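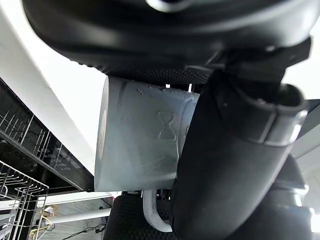

Dishes, Sinks and Racks: Your Questions

Home > Kitchen > FAQ

Almost 300 of you wrote in after the February piece on small kitchens, and the sink came up more than the stove, the fridge and the pantry put together. I love this. The sink is where a kitchen works hardest, and everybody has a theory about it. I've gathered the ones that kept coming back and grouped them loosely. If yours is missing, send it again!

Jump to: Double sinks | Drying racks | Loading the dishwasher | Plastic | Knives | Everything else

DOUBLE SINKS

Which basin is for what?

The big one takes the mess and the small one takes whatever is clean or nearly clean. That's the whole system at my house. Scrape and soak in the big basin, rinse, then move things across. If you're right-handed and your smaller basin is on the right, it will feel natural within a couple of days. If your sink is the other way around, just swap, nothing bad happens.

Is it worth having two basins if I own a dishwasher?

For me, yes, a hundred times yes. You can leave a pot soaking in one and still drain pasta in the other. Dymphna Phelan, who tests cookware for us, switched to one giant single basin when she moved to Falmont and adores it, mostly for sheet pans. So we disagree, happily and at length.

How do I get a sticker off brushed steel?

Warm it with a hair dryer, peel slowly from a corner, and take off any leftover glue with a little cooking oil on a paper towel. Wash with dish soap and wipe along the grain of the steel. Skip the metal scrapers. And please read the label first, in case it has care instructions you'll want later (take a picture of it with your phone).

DRYING RACKS

Over the counter or over the sink?

Over the sink, every time, if you have a basin to spare. The drips go down the drain and you get your counter back. The adjustable kind with rods is wonderful: you slide it to the width of the basin, rest it on the rim or drop it inside, and it holds far more than you'd think from looking at it. Mine is a Sedier and it has lived through eight years and two apartments.

My rack slides around. What am I doing wrong?

Probably nothing. Check that both ends are pushed out until they touch the basin walls. A lot of people leave a little slack so the rack is easy to lift out, and that slack is what makes it skate. If it still moves, try a strip of shelf liner under each end.

Can I leave it in the sink all the time?

Sure. Lift it out on a Wednesday or whenever you do the proper cleaning, and scrub the ends, which is where the gunk collects. 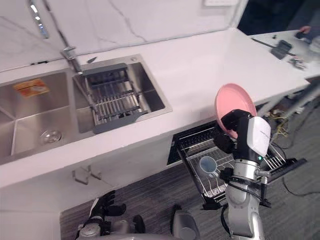 Words and kitchen testing by Thaís Sampaio
Filed under: Kitchen, Dishes, Small Spaces

LOADING THE DISHWASHER

Where does a plastic plate go?

Upright between the tines, same as any other plate, on the top rack if your machine has two. Pink plastic ones like the plate held over the open drawer by the sink are light, so give them a snug row. A plate that can lean back and forth may flip over when the spray hits it, and then it sits there with a puddle on it for the whole cycle. Most maddening thing in the world, and so easy to fix. Put something heavier on each side.

What about cups?

Mouth down, tilted a bit so the base can drain. The pale blue cup already in the rack is on its side with its opening up and to the left, and I'd give it a turn before pressing start. A cup that faces up collects dirty water and hangs on to it. Line cups along the edges and tuck them over the tines if the spacing allows.

Do I need to pre-rinse?

Scrape, don't rinse! Scraping into the trash or compost is enough for nearly everything. My exceptions are oatmeal, egg yolk and melted cheese that has been sitting since breakfast. Those get a quick swish in the big basin.

Does it matter what order I load in?

A little. Start at the back and work forward, big things first, so you aren't reaching over a row of glasses with a casserole dish in your hand. I also keep the rack pulled all the way out while I load. People try to thread plates in through a half-open gap and then wonder why they chip.

Can I run it half full?

If you need the plates, run it. In our house it goes on at 11 at night whatever is in there, and I have made my peace with that. Spread things out when the load is small and they'll come out beautifully.

PLASTIC

Why is my plastic still wet when everything else is dry?

Plastic doesn't hold heat the way china and steel do, so the water on it takes longer to go. Open the door when the cycle ends, give the rack a gentle shake, and move the plastic over to the drying rack for half an hour. This is the best reason I know to own both.

How do I know a cup is dishwasher safe?

Look underneath. If there's a mark showing plates or glasses with water, you're fine. If there isn't a mark at all, wash it by hand. See-through cups go cloudy over time with very hot cycles, so the ones you really like are worth the extra minute at the sink.

KNIVES

Dishwasher or by hand?

By hand, even the little ones. Especially the little ones, in fact, they slip down through the rack. Wash, dry, put away.

Is it all right to park a knife by the faucet while I do the rest?

I do it too. Lay it flat at the back of the counter, blade away from where your hands will be reaching, and never under the suds where you can't see it. A small knife next to the faucet is easy to spot and easy to grab when its turn comes.

EVERYTHING ELSE

How do I keep the strip behind the sink clean?

That long seam between the counter and the backsplash catches everything. An old toothbrush and a drop of dish soap, once a week, then a dry cloth. On real marble keep vinegar and lemon well away. On a marble pattern printed on something else, check what the maker says.

We're four people sharing apartment 405 and the sink is always full. Help?

Oh, I've been there. Empty the dishwasher first thing in the morning, before coffee. That single habit changed my shared place completely. When the rack is empty, people put their bowl in it; when it's full of clean stuff, the bowl goes in the sink, and then the next one goes on top.

What dish brush do you use?

A long-handled Peixoto with stiff bristles for pans, and any soft sponge for the rest. I replace the sponge often and the brush when it starts to look like a dandelion.

Will you do one of these on cutting boards?

Yes! Dymphna is already collecting questions for it, so send her everything you've got through the contact form and put "boards" in the subject line.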